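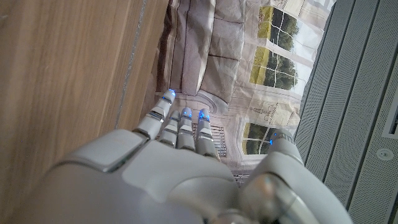 Sabine Steinbach

Section 3. Laying out your backdrop and getting the wrinkles down

If you have come straight from unpacking, welcome, and please don't feel you have to rush through this part. Most of the letters we get about the Flosside room backdrops are about wrinkles, and nearly all of them come from folks who hung the sheet up the minute it was out of the package (I did the same with my first one, so no judgment from me!). Give yourself an unhurried morning if you can. The steps are easy, there is just a bit of waiting in between.

Before you start

You will need a flat surface, a clean dry cloth, a few soft weights such as small bean bags, and the cardboard tube that came with the sheet. A wooden table or floor does nicely. If yours has a seam or a gap between boards, try to keep the sheet to one side of it, or put a thin blanket underneath, especially if you plan to leave things lying for a while.

Note: The large size measures 167 cm on its long side. Most kitchen tables won't take all of that at once, so you can either work on the floor or do one half and then the other.

Laying it out

1. Wipe the surface with the dry cloth. Crumbs and grit are the thing to look for, and do run your palm over it afterward, because your hand will find what your eyes have missed.

2. Unfold the sheet one fold at a time with the printed side up. Don't shake it out like a bedspread, tempting as that is.

3. Find the top of the room. The print shows an interior, and once the sheet is on a table you may well be looking at it sideways, which makes it surprisingly easy to clip the wrong edge later on. The windows are your best guide. Stand where the trees grow upward and the grass is at the bottom of the glass, and you are at the foot of the sheet.

4. Smooth from the middle toward the edges with the flat of your hand. Long, slow strokes, please, with no pressing down on a crease with a fingernail.

5. Set the weights along the edges and leave the sheet alone for 30 minutes. Have your coffee.

6. Lift the weights, smooth again in the same way, and take a look at it from low down with the light coming across. The folds that still stand up are the ones to work on in the next part.

Caution: Do not use tape on the printed side, even the kind sold for delicate walls. It can lift the color, and the pale beige and cream areas show it worst of all.

Working on stubborn folds

7. Turn the sheet so that the printed side faces out and roll it onto the tube, starting from a short end. Keep the roll snug but don't strain at it. A second pair of hands is very welcome here.

8. Tie the roll loosely with two strips of cloth. Rubber bands leave rings.

9. Leave it overnight, lying down, and then repeat steps 4 through 6.

A few soft lines may remain after this, and I would encourage you to live with them for a day or two before you go any further. Once the sheet is hanging and has had some time under its own weight, they tend to relax. If you are photographing in front of it, move your subject 21 inches or more away from the print, and what is left of the creases will blur away along with the window bars and the greenery.

Caution: An iron or steamer should be used only if the care tag on your sheet allows it. Try the back of one corner first, on the lowest setting. 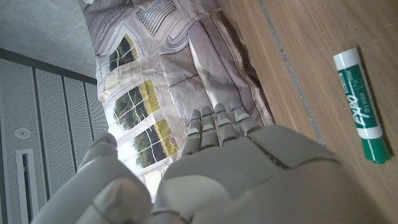
Can I leave the backdrop lying flat between uses instead of rolling it up again?

You can, for up to a week, so long as it stays out of direct sun and has nothing heavy resting on it. For anything longer, roll it onto the tube.

Lighting the print while it is flat

Some of you will be using the sheet on a tabletop and never hanging it at all, for dollhouse furniture, baked goods, little knitted animals and so on. That works very well. Place your lamp well off to the side and fairly high, then slide it back bit by bit until the glare goes off the print. If your folds run across the sheet, bring the light in along the same direction as the folds, and they will throw much less shadow. Window light in the late afternoon is lovely too, though it does bring out every ripple, so go over the sheet once more with your palm before you begin.

Note: The Plokari clips in the accessory bag are meant for hanging. Please leave them off when the sheet is flat, as they lift the corners.

When you are happy with how the sheet lies, go on to Section 4 for hanging it from a rail.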